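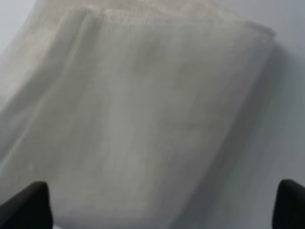
El módulo Hurnum T se suministra para células de manipulación de textil plano: paños, toallas y piezas con dobladillo. La configuración estándar incluye dos dedos de color negro mate y cámara de muñeca. El criterio de aproximación es el borde, nunca el centro de la pieza. Un canto doblado con costura, como el que cruza la parte alta del paño claro, sirve de referencia para la búsqueda; los pliegues diagonales se descartan como falso borde. La apertura de los dedos debe fijarse antes del descenso.

Condiciones de uso
Superficie de apoyo lisa y sin estampado.
Iluminación difusa, mínimo 1000 lux sobre el plano de trabajo.
Fuerza máxima de cierre: 30 N.
Velocidad reducida con la puerta de la célula abierta.
Evaluación de riesgos de la célula completa a cargo del integrador. El módulo por separado no constituye una máquina terminada.

Colocación respecto al canto
Un dedo sobre el tejido y el otro fuera, sobre la superficie de apoyo, con el canto entre ambos. En tejidos de textura granulada el límite puede presentar fibras sueltas; ajuste el umbral de detección en consecuencia.
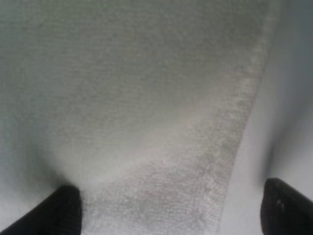
Mantenimiento
Retirar pelusa de los dedos al final de cada turno. Revisar el desgaste de las puntas cada 2000 ciclos y anotar el resultado en el registro de la célula. No usar disolventes.

Referencia de pedido: 3457
Compatible con controladores Luken y Sekiguchi
Responsable técnico: Iulian Zamfir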